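7 June 2023
Jidcombe workshop, dye bench

Third round on the madder reds. Picking up from the March notes, where the skeins from the first two baths came out closer to brick than red and went brown at the ends after a week on the windowsill. Two things were wrong with those baths as far as I can tell: the heat got away from me, and the water was straight from the tap. Jidcombe water is hard, which madder is supposed to like, but it also comes through the old iron pipe on this side of the building. Iron dulls everything. I used the filtered supply from the kitchen this time and added chalk back in.

Yarn is the Carhuamaca two-ply, undyed, scoured yesterday with a little neutral soap and left to soak overnight. It still had a fair amount of grease in it. First rinse was gray, second was nearly clear. I should have done a third but ran out of room in the sink.

Mordant was alum with a bit of cream of tartar, same proportions as March so that there is only one fewer thing to argue over. Brought it up slowly over an hour, held it for another, and left the skeins in the pot until the water was cold. Squeezed, not rinsed.

For the dye I had two lots of root. One is what was left of the Jodilico bag, chopped, older, smells a bit like a shed. The other is the ground root from Prarnden, opened this morning. I weighed out 230 grams of the Jodilico and 232 of the Prarnden. I was aiming for the same weight in both and stopped when I was tired of tapping the scoop. Two grams will not show.

Both lots were soaked in warm water and strained once to get rid of the yellow. The first water off the Prarnden was a strong orange-brown and I kept it in a jar for the silk scraps. The Jodilico gave up much less. I put the root in old stocking legs, tied off, so it would not get into the yarn. Picking bits of root out of two-ply in March took most of an afternoon.

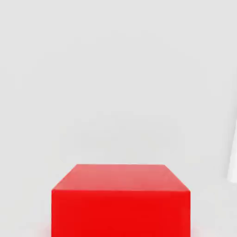

Pots went on at the same time, on the two left burners. The right rear burner is still running hot and should not be used for anything that needs holding at a temperature. I kept both pots under a simmer the whole way. The thermometer clipped to the Jodilico pot reads high compared with the other one, up to 4 degrees when they are in the same water, so I swapped them halfway and went by the lower reading. If we are going to do more of this we need a matched pair.

Color at the first hour: Prarnden already a clear orange-red. Jodilico pinkish and weak. Second hour: Prarnden deeper, less orange. Jodilico a soft coral, better than I expected from that bag. I turned the heat off after that and left everything to cool in the pots with the lids on.

Took them out late in the afternoon. The Prarnden skeins are the nearest thing to a plain red we have had on this bench. There is one streak on the second skein where the tie was too tight. Refigure the ties: loose figure eights, cotton, 5 to a skein. The Jodilico skeins are even all the way through but pale. I would use that color for something, just not for the order.

Rinsed until the water ran clear, which took longer for the ground root. Some fine powder did get through the stocking. Next time double the stocking or use the muslin bags from the drawer under the press.

Drying on the rack by the back door, out of the sun. Please don't move them to the window. A short length from each pot is pinned to the card, and a second length is wrapped in foil so there is something to compare against after the light test.

The exhaust baths are in the lidded buckets under the bench, labeled. I want to try the silk in the Prarnden one tomorrow before it turns. The Jodilico one can be thrown out if the bucket is needed.

To do:
Light test, half of each card covered, south window.
Wash test with the wool soap.
Order more chalk and alum.
Check price on a larger bag of the Prarnden root, ground.
Ask about the burner again.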